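The Slow Train to Sorkville

I have a confession to make, and my sister is going to love it. I took the bus for years because I thought the train was for people with nothing better to do. Then my car died in July, the bus route got cut, and there I was on the platform at Plinow with a bag of cherries and a paperback, waiting for the 6:18.

The Sorkville local makes 18 stops. Eighteen! You could drive the same stretch in half the time, and plenty of people do, right alongside you on the county road, waving if they're under ten years old. The train doesn't care. It creeps out past the feed store, stops at Gistwood (one bench, one lamp, a very good bakery across the street) and then sort of wanders along the river as if it were looking for something it dropped.

I spent the first trip annoyed. I checked my phone until the signal went, which happens right after Gistwood, and then I ate all the cherries. By the third or fourth trip I'd stopped bringing the phone out at all. I started picking the left side going up, for the river, and the right side coming home, for the backyards. I love a backyard from a train. People leave the front of the house tidy for the neighbors, and out back it's trampolines and tomato cages and half a canoe.

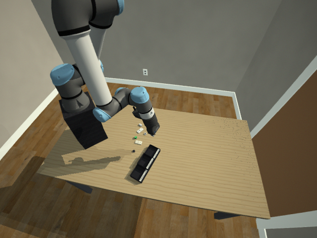

So is it worth taking the slow train if you're in a hurry? Take the express from Plinow and save the local for a day when the only thing waiting for you is dinner.

The regulars were what got me hooked. Jiahui Shi rides up every other Friday to see her parents, and she taught me the trick with the conductor's window: if you sit in the last row of the rear car, you can watch the track unspool behind you the whole way. She also told me to get off at Yeoh, a stop I'd passed a dozen times without a second look. There's a footpath behind the station that runs down to an old mill pond, and a woman there sells egg sandwiches out of her kitchen on weekends. I had two. I'd have had a third, but the next train was coming.

A round trip still costs less than I used to spend on parking, and you can break the journey wherever you like as long as you keep going the same direction. Hang on to your ticket, though. I used mine as a bookmark, left the book on a bench in Yeoh, and had to buy another one to get home. (The book was still there two weeks later, a little swollen, and I finished it on the way up.)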